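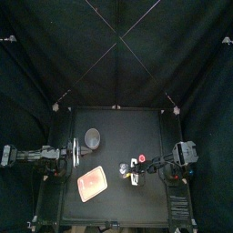

Black curtains all the way around the table – how do you get the creases out?

fekby_fan
Posted in: Backdrops, fabric and small studios
November

Hi all, long time reader, second post ever. I've got a square tabletop, matte black, and I've hung dark fabric behind it and down both sides so there's nothing bright in the background when I shoot small stuff (mostly pottery for my sister's shop, plus whatever I'm selling on). I love how the back has come out, it falls in nice big folds and I can live with those. The left side is driving me nuts though. Long diagonal creases that just will not drop out no matter how long I leave it hanging!

Also, the right side looks green to me. Same bolt of fabric as the rest, and depending on where I stand it goes black, then deep green, then sort of bluish. Is that the cloth or my eyes?

Fabric came from Clukmont, if that helps anyone. I've got 3 panels and I'd really like to avoid buying more.

marlowe_st
Re: Black curtains all the way around the table

Steam it while it's hanging. Don't take it down and iron it, you'll just put new creases in carrying it back. Work from the top and pull gently on the bottom hem with your other hand. Diagonal creases nearly always mean the top edge isn't level or one clip is taking all the weight, so fix that first or they'll be back by morning.

The green thing is the cloth. Most cheap black is a very dark green or a very dark blue and it shows up when light skims across it. I had a set that went purple.

oddsocks77
Re: Black curtains all the way around the table

Marlowe is right about the clips, not so sure about the steamer. I tried that on a Clukmont panel and got a shiny patch the size of my hand that showed up in every single shot afterward. Ask me how much I enjoyed that. What worked for me was a spray bottle of plain water, a light mist, and a heavy rod slid through the bottom hem overnight.

marlowe_st
Re: Black curtains all the way around the table

You had the nozzle too close. I've steamed mine for years and never had a shiny patch.

oddsocks77
Re: Black curtains all the way around the table

I was a good foot away! But okay, we may have different fabric, they changed the weave at some point and didn't tell anyone. Test a corner first, is all I'm saying.

fekby_fan
Re: Black curtains all the way around the table

Thank you both. Corner test it is. While I've got you – there's a seam straight down the middle of the back, right over the center of the table. Should I move it? It's dark on dark so I mostly forget about it, but then I'll put a white bowl out and suddenly it's all I see.

pinecone_annex
Re: Black curtains all the way around the table

Move it. Slide the whole back along so the seam lands off to one side, or hang one wide piece if you can get it. The Kauppinen cloth comes wide enough that you don't need a seam at all on a normal table. It's not cheap but it's properly black, and it drinks up the light.

Also check for lint before you shoot. One pale speck on a black back looks like a planet. I keep a sticky roller hanging right by the table and do the whole back every time, and I still miss bits.

tallglass
Re: Black curtains all the way around the table

I'd leave the seam exactly where it is, personally. Dead center it's easy to line things up on, I use mine to get the table straight. And if you're putting the pot in front of it, the pot covers it anyway.

pinecone_annex
Re: Black curtains all the way around the table

Only if the pot's tall enough. With plates it runs up out of the top like a flagpole.

tallglass
Re: Black curtains all the way around the table

Fair. I don't shoot plates.

fekby_fan
Re: Black curtains all the way around the table

Ha, I shoot a lot of plates. Seam's getting moved.

Update: went with the mist and the weighted hem because I was scared of the steamer (sorry marlowe). Turned out the left side was hanging from 2 clips with a big sag in between, so I evened that up first. The worst of the diagonals dropped out overnight and what's left is faint. The right side is still green. I've asked Farkus for a swatch of their darkest before I spend anything.

marlowe_st
Re: Black curtains all the way around the table

No offense taken. Look at the swatch next to your table with the lights on, and tilt it. They all look black in the envelope.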